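Building Hustach, walk-through for fire and general safety, December
Checked by: Wulan Krishnan
Copy to: Ambros Lehner (owner side)
Form used: Jivton house form, part 2742

Mark **x** is done and in order, empty box is still open. My comments are under the point where I had something to say.

## Entrance and stairs

- [x] Front door opens from inside without key
- [x] Stair light works on all three floors
- [ ] Handrail fixed at both ends

 Second floor, the lower bracket moves when I pull with one hand. One screw is missing. Please use the longer screw, the plug in the wall is deep.
- [x] No bicycles or boxes under the stairs

 Last time there was a stroller. Now it is free, thank you to the family.

## Fire equipment

- [x] Extinguisher hall, seal unbroken, needle in green
- [ ] Extinguisher room 102, seal unbroken, needle in green

 The needle is good but the tag is not readable any more. I could not find the month of the last service. Ambros, do you have the paper from Berchtold?
- [x] Smoke alarms tested with button

 The one at the kitchen is quieter than the others. It passed, but I would change the battery before spring.
- [x] Exit signs lit

## Work room

- [x] Work surfaces free of sharp edges
- [x] Power strips not connected one into another
- [ ] Shelf load marked

 The tall shelf must have a label with 400 kg. The label is lost and I ask to print it again, in large letters.
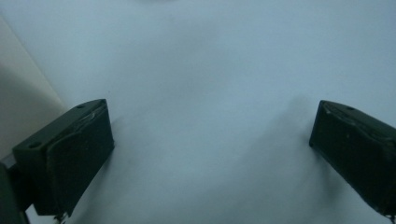
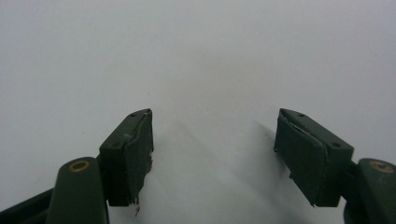

- [x] Window can be opened fully
- [ ] First aid box complete

 Burn gel is past its date. Also the scissors are gone again. I wrote the same in the last list.
- [x] Heater has free space in front

## Cellar

- [x] Floor drain clean
- [ ] Oil tank room door closes by itself

 The door stays open a hand wide. I tried it five times. The closer from Dosska can be adjusted with the small screw on the side, but I did not want to do it alone because the spring is strong.
- [x] Tank gauge readable, tank of 1000 liters
- [ ] Light switch cover

 Cracked at the corner. It still holds, but a child can get a finger behind it. For me this is the most urgent point of the cellar.
- [x] Main water valve turns

 It turns heavy. I moved it two times closed and open, no drops.

## Outside

- [x] Fire lane free
- [x] Sand box for winter filled
- [ ] Gutter above back door

 Water runs over the edge and falls on the step. When it freezes, somebody will fall there. Until it is repaired please put sand each morning before seven.

## To do first

1. Switch cover in cellar
2. Gutter, or sand on the step
3. Handrail second floor
4. Door closer

The other open points can wait until January. Ambros, please write your initials next to each one when it is finished and leave the sheet in the gray folder by the meter.

W. Krishnan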